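Wrist camera: grasp planner chooses points on the mirror and the tap, how to filter?

Posted by osov_bench, 2020-07-14

Hello all. I work on perception for a mobile arm with a two-finger gripper, and I have a problem that I cannot solve with parameters only.

The task is to tidy the top of a bathroom vanity. The robot drives to the washbasin, takes one view from the wrist camera, segments the small objects, and the planner (we use Plalto) gives a list of grasp candidates. In our kitchen setup this works well. In the bathroom I have candidates in places where no object is. Many are on the mirror door of the cabinet, because the depth there belongs to the reflected ceiling. Others are on the chrome tap, which the segmentation believes is a bottle.

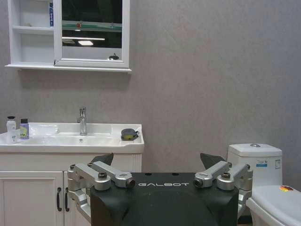 I recorded 100 runs from the same start pose. In 518 of the 3469 candidates the grasp centre was behind the plane of the wall, so these are clearly false. I can remove them with a simple plane test. But the candidates on the tap have a plausible depth, and the plane test does not help with them.

A second thing: the fingers are always inside the view. I mask them with a fixed polygon, but when the jaws move, the polygon is not correct any more and a piece of finger becomes an "object". Should I make the polygon larger? I am afraid to lose the front part of the basin.

Thank you for any advice, and sorry for my English.

riis_harbour

Do not make the polygon larger. You know the joint angle of the gripper at every moment, so render the gripper model into the camera view with this angle and use the result as mask. Dilate it by 3 pixels, this was enough for us. You must have a good hand-eye calibration, otherwise the mask is shifted and you will search for the error in the wrong place, as I did for one whole August. Check also that the joint state and the image have the same time stamp. If the joint state is late, the mask runs behind the finger.

For the mirror I would not trust the plane test alone. When the robot stands at an angle, a reflection can give points which are in front of your wall plane after noise. It is better to mark the cabinet door as a forbidden region in the map of the room. The cabinet does not move, so you do this once.

The tap is also fixed. Put it in the map as a collision object, with a margin, and reject each candidate where the closed fingers would touch it. The planner needs this shape anyway for the approach path to a bottle standing near it.

tevia_user

Just retrain the segmentation with more bathrooms. We did it and the tap problem was gone.

osov_bench

Thank you both. The rendered mask works, and I found that my joint state was one message too old. The tap is now a cylinder in the collision map with a small box for the spout. Retraining I will try later, at the moment we have too few labelled bathroom views for it.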